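Protokoll Planungsrunde Montagezelle, Geräte und Budget

Datum: 17.07.2026
Ort: Besprechungsraum hinten, später am Versuchsplatz
Protokoll: Usman Tarar
Verteiler: Werkstatt, Einkauf, Projektgruppe Zultier

TOP 1 Stand Versuchsplatz

Zahnradmontage läuft weiter als Referenzaufgabe, Scheibe mit Stiften, Räder werden aufgesteckt. Bleibt so bis November, damit die Angebote vergleichbar sind. Zwei Arme, Kameras an beiden Handgelenken. Wunsch der Werkstatt: keine neue Aufgabe dazwischenschieben, bevor die Greiferfrage geklärt ist.

Finger: rot, mit schwarzem Belag innen. Belag franst aus. Diskutiert, ob nur Belag tauschen oder ganze Finger. Werkstatt für ganze Finger, Einkauf will erst Preis für Belag als Meterware. 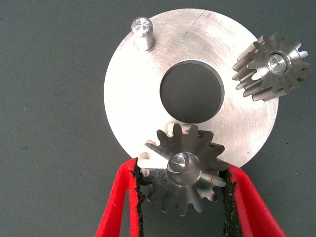 Angebot Skikik liegt vor: 458 Euro je Fingersatz, Lieferzeit offen. Promaston hat bisher nur telefonisch zugesagt, schriftlich nichts. Usman fragt nochmal nach. Ohne schriftliches Angebot keine Entscheidung, siehe Beschluss letzte Sitzung.

Bedarf: 7 Sätze, darin Ersatz für den zweiten Platz schon enthalten. Kostenstelle strittig. Einkauf: Verschleißteile gehören nicht ins Investitionsbudget. Werkstatt sieht das anders, beim letzten Mal ging es auch. Vertagt, Einkauf klärt mit Buchhaltung.

TOP 2 Zahnräder und Scheiben

Räder aus Stahl, Nachbestellung beim bisherigen Lieferanten. Thân könnte auch liefern, angeblich günstiger, Muster wurde angefragt. Toleranz der Bohrung muss auf der Bestellung stehen, fehlte beim letzten Mal. Bitte Zeichnung anhängen und nicht nur die Teilenummer.

Scheiben: Kratzer auf der Oberfläche. Frage, ob das die Bilderkennung stört. Meinungen gehen auseinander, gemessen hat es noch keiner. Vorschlag: eine frische Scheibe gegen eine gebrauchte laufen lassen, gleiches Licht. Vor der Bestellung. Reflexe auf dem Metall wurden auch genannt, evtl. mattierte Variante anfragen. Aufpreis dafür unbekannt.

TOP 3 Unterlage, Licht, Kabel

Graue Stoffmatte wirft Falten. Für die Abnahme feste Platte gewünscht, matt, dunkel, damit der Kontrast bleibt. Budget dafür 600 Euro inkl. Zuschnitt. Angenommen ohne Gegenstimme.

Kabel der Handgelenkkameras hängen in großen Bögen. Kabelführung nachrüsten, Clips oder Schlauch, Werkstatt macht Vorschlag. Zugentlastung am Stecker gleich mitbestellen. Halter in grün bleiben, passen ja.

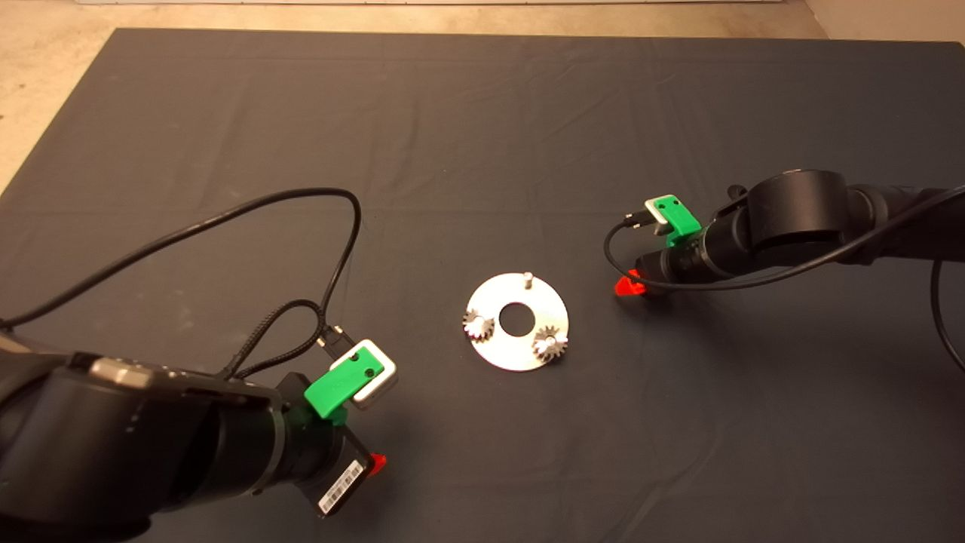 Text und Fotos: Usman Tarar, Projektgruppe Zultier

TOP 4 Budget Restjahr

Verfügbar für Kleinteile und Zubehör: 3000 Euro. Davon ab die Platte. Fingersätze nur dann aus diesem Topf, wenn Buchhaltung das so will, dann reicht es aber nicht und es muss ein Nachtrag gestellt werden. Nachtrag vorsorglich vorbereiten, Formular liegt auf dem Laufwerk unter Einkauf (das neue, nicht das alte mit dem falschen Kopf).

Zweiter Versuchsplatz: erst nach der Abnahme beantragen. Promaston wollte ein Komplettpaket anbieten, Arme plus Kameras plus Einrichtung. Wird angehört aber nicht vorgezogen. Wartungsvertrag getrennt ausweisen lassen, sonst nicht vergleichbar mit Skikik.

TOP 5 Offene Punkte

- schriftliches Angebot Promaston: Usman
- Preis Belag Meterware: Einkauf
- Kostenstelle Fingersätze: Einkauf mit Buchhaltung
- Vergleich Scheibe neu/gebraucht: Werkstatt
- Muster Thân, Bohrung nachmessen: Werkstatt
- Kabelführung, Vorschlag mit Teileliste: Werkstatt
- Nachtrag vorbereiten: Usman

Sonstiges: Schlüssel für den Materialschrank fehlt wieder. Wer ihn hat bitte zurück ins Fach. Einweisung neue Kollegen am Versuchsplatz wird nachgeholt, Termin kommt per Mail.

Nächste Sitzung nach Eingang der Angebote, Einladung folgt. Korekturen zum Protokoll bitte direkt an Usman.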